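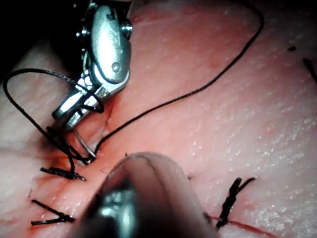 第1页配图:银色持针器和粉色组织垫

(开场,先别急着翻页。等后排坐下来,喝口水。)

大家下午好,我是 Domnica Ciobanu。今天讲四十分钟,题目叫《购物车里的人去哪儿了》。先做个小调查:最近一个月里,把东西放进购物车、最后又没付钱的,举个手?(自己也举手。)好,我手也举着呢,我车里现在还躺着一把园艺剪刀,从四月躺到现在。

我想讲的就是这件事。我们平时太爱聊优惠券、聊大促、聊首页那张横幅了,可客人从“我想要”走到“我付了”,中间那一小段路,我们自己都很少走。我去年把自家的 Lonuvari 小店从头到尾当顾客走了一遍,走完脸都红了。

(翻页)

先说运费。我们以前是到最后一步才显示运费的,因为当时觉得前面页面干净好看嘛。结果我自己下单,买一只杯子,走到最后蹦出来一笔运费,我第一反应是什么?关掉!我可是店主啊!后来 Lucian Oprea 把运费挪到了商品页,就在价格下面一行小字,满 69 包邮也写在那儿。改动特别小,他一个下午弄完的,还顺便跟我抱怨了半天模板里的间距。

这里可以停一下,问问有没有人家里的店也是最后一步才报运费。有人举手的话别追着问,笑笑就过。

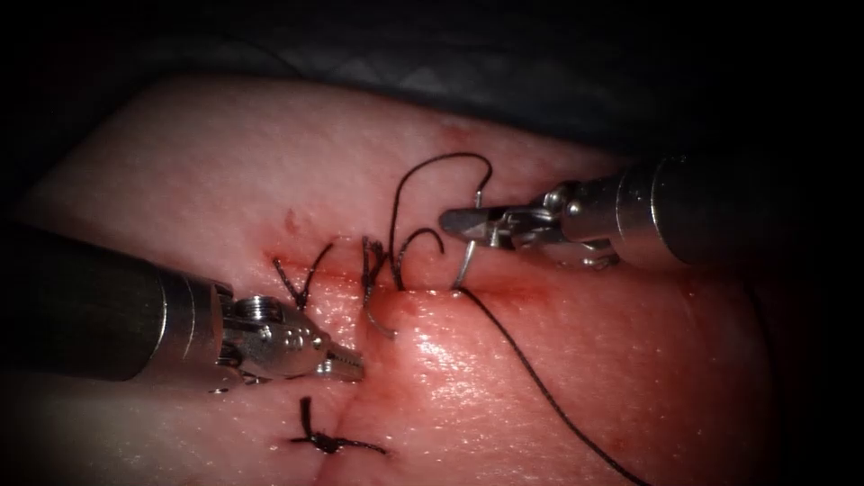

Zasthorpe 电商运营小组 · 内部分享

第二块,注册。这块我会讲得快一点,因为去年 Cosmin Anghel 讲过,他比我讲得细。我只说我自己那次的经历:手机号、验证码、密码要大写要小写要符号,然后告诉我密码不能和以前的一样。我以前的密码是什么我怎么知道,我要是知道我就不用重设了!(这句慢一点说,一般会有人笑。没人笑也没关系,接着讲。)

我的建议是让人先买,买完再问他要不要留个账号。订单确认页上放一个按钮就够了,邮箱反正已经填过了。有同事担心这样会员数会掉,这个担心我理解,我们也吵过。会员数好不好看是一回事,我更想知道的是这些会员里有多少人真的回来买第二次。

(翻页,这页字多,别照着念。)

第三块是付款方式。Ene 那家店大家都熟吧,卖毛线的。Oana Lazăr 在那边管客服,她给我看过一堆留言,好多人问的都是同一句话:“能不能货到付款?”页面上明明有,可是藏在一个折叠菜单里,要点“更多”才出来。她后来把它放到了外面,四种付款方式一字排开,图标大小一样。我特别喜欢她的做法,她没开会,先截了图,在图上画了个大红圈发到群里,什么话都没写。

说到图标,插一句题外话:别用灰色!灰色的按钮看着就像不能点。我妈到现在遇到灰按钮都要打电话问我。 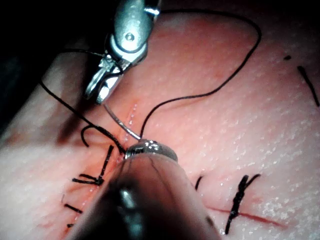 再说提醒邮件。人走了以后,我们总想把他叫回来,于是一小时一封、一天一封、三天又一封,标题一封比一封着急。我自己收到过 Fukier 的一封,标题是“你是不是忘了我们”,我看了有点内疚,然后退订了。(这里放截图,把邮箱地址遮住,上次彩排时忘了遮。)

我们现在只发一封,正文很短:您看过的东西还在,尺码是哪个,运费多少,有问题直接回信。能直接回信这一点我坚持了很久,技术上有点麻烦,Martim Henriques 帮我接的收件箱。客人真的会回!有人回来问颜色,有人问能不能改成礼品包装,还有一位写了很长一段,讲她家猫把上一个包裹的盒子占了。我都回了。

(如果时间不够,跳过下面这段退货,直接去问答。)

退货说明请放在付款之前能看到的地方。很多店主怕提退货,觉得一提人家就要退。可我自己买鞋的时候,第一个找的就是退货那一行,找不到我就不买。写清楚几件事:多久之内、谁出邮费、钱退到哪里。别写成法律条文,读给家里人听一遍,他听懂了就行。

最后这页是作业,对,有作业,别叹气。今天回去以后,用自己的手机,别登录,别用公司的网,买一件自己店里最便宜的东西,真的付钱。一边买一边录屏,卡住的地方大声说出来。录完发给坐你旁边的人看,你自己看会忍不住替自己辩护,我试过。

还有人问过我 2029 年以后的计划,要不要全做成语音下单之类的。我没想那么远,我先把那把园艺剪刀买了。

(问答。如果有人问大促的折扣怎么定,转给 Lucian,他坐第一排。如果问到多语言页面,就说我们还没做好,欢迎会后聊。话筒记得关,充电线在讲台左边的抽屉里。)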